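Meredith two-seater - progress report to Stideck

Prepared by Rhiannon Eynon, Virnville workshop
2025-07-18

Sorry this one's short on polish. Written between jobs. Figures at the end where you asked for them.

Where we are

Rolling chassis finished. Body buck finished, signed off by Nabila after a long argument over the rear arches (she won, and she was right). Motor in, inverter in, both battery boxes bolted down but only the front one wired. Car moved under its own power for the first time, up and down the yard, no doors, no screen, me sitting on a folded blanket. Steering lovely. Brakes need work, see below.

So compared with the plan you approved in January: chassis ahead, body about where it should be, electrics behind. Overall I'd call it a fortnight late and I think we get most of that back.

Chassis and suspension

Front wishbones are the second version. First set cracked at the weld nearest the outer joint, on the rig, not on the car. Thicker tube now, gusset on the inside, and the new ones ran through the whole rig test with nothing to see afterwards. Weight penalty is small. Rear is unchanged.

Ride height is too high at the back by 13 mm. Springs were ordered on the old battery weight and the boxes came out lighter than we thought. Nice problem. Zurkex are swapping the springs for a softer pair at no charge, due with us before the next report.

Kerb weight, all in, still forecast at 900 kg. I know you wanted a lower number. Could take more out of the seats and the glass but then it starts being a car people admire and don't drive, and the whole point of Meredith from the first sketch was that you could go to the shops in it.

Body and styling

Nabila has the nose where she wants it. The lamps have moved inboard a touch, the shut line for the bonnet now runs straight into the top of the arch, and the little lip under the intake has gone. Looks calmer. Side view hardly changed since you last saw it, apart from the sill, which is shallower so you don't have to climb over it.

Moulds for nose, both doors and tail are made. Bonnet mould has a low spot near the off-side corner and has to be redone. Our fault, rushed the filler. Cost is ours, not coming out of your money.

Colour still open. Nabila wants the dull green. I'd take the cream. Your vote counts, please use it.

Electrics

The slow bit. The main loom was drawn for the first dash layout, then the dash moved, then the fuse box moved to the passenger side to make space for the heater. Each change was sensible on its own. Put together they meant about a third of the loom had to be made again, which is done on paper and half done in copper.

Charging works on the bench. Not tried in the car yet. Rear battery box waits for the loom. Dash screen boots, shows speed and charge, sometimes forgets the outside temperature.

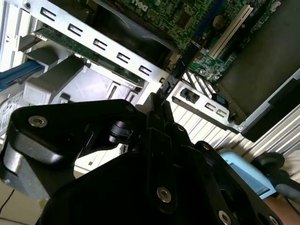
Brakes

Pedal is long. Bled the system 6 times, same every time, so it isn't air. Master cylinder is probably a size too small for the front calipers. Bigger one on order. If that doesn't fix it we look at the pedal ratio, means cutting the pedal box, which I would very much like to avoid.

Handbrake fine. Regen is set low for now and feels natural, Nabila drove it and didnt notice it was on. Will turn it up once the hydraulic side is sorted, not before.

Interior

Seat shells are in and fixed at the final angle. Trim sample pieces came back from the upholsterer, stitching good, foam too hard. Second set ordered with softer foam on the base only. Door pulls are leather straps, cheap and light, everyone who's sat in it likes them. Heater outlets still to be drawn.

Headroom: Nabila sat in it with a helmet on and there was daylight between her and the hoop. I'm taller and there was less. Enough though.

Money

Spent to date is 88 per cent of the second payment. Biggest lines are battery boxes, mould materials and the repeat loom, in that order. The loom was not in the budget and I've covered it out of contingency, which leaves contingency thin but not empty. Tooling hire came in under. Nothing owed to suppliers outside the usual terms.

I'd ask that the third payment stays on its date even though electrics are late. The body panels have to be laid up in that window or we lose our slot with the laminators and then the delay is a real one.

Risks, in the order I worry about them

Loom slips again. Would push first road running back by however long it slips, no way round it.

Brake fix turns into pedal box fix. Two weeks of work, maybe less.

Bonnet mould. Annoying only. The car can run without a bonnet.

Approval test. The paperwork is in, we've had no questions back. I don't read anything into that either way.

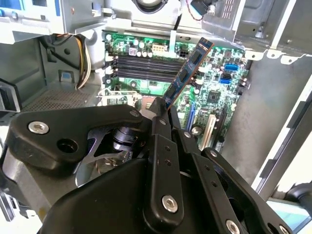 Will the car be ready to drive at the autumn preview?

It should be driving, on plain wheels and in primer, with the nose and doors fitted. Trim and final paint won't be done by then. If you'd prefer it shown static and finished on one side only, tell us by the end of the month and we'll change the order of work, but I'd sooner people saw it move.

Next steps

Finish main loom, fit, wire rear box. Me.
Charge test in the car, straight after. Me.
Bonnet mould, recut and polish. Nabila.
Springs from Zurkex, fit, reset ride height and corner weights.
Master cylinder, fit, bleed, try the pedal again.
Lay-up of nose and doors with the laminators.
Heater outlet drawings, Nabila, once the bonnet is off her bench.

After that a proper shakedown. We've the use of the old airfield perimeter road for a day, low speed first, then brakes, then a longer run to see what the battery temperatures do. You are welcome to come along. Bring a coat, theres no shelter out there.

Things we need from you

A decision on colour, cream or green.
Confirmation of the third payment date.
A name for the badge on the tail. The drawings say Meredith in script and Nabila has drawn it by hand, but if Stideck wants its own name on there as well we have to know before the tail panel is laid up. There's room for one line of lettering comfortably. Two lines looks crowded, we tried it with tape.

Copies of the supplier invoices go over seperately with the wishbone rig results. Ring the workshop if anything is unclear, mornings best.

Rhiannon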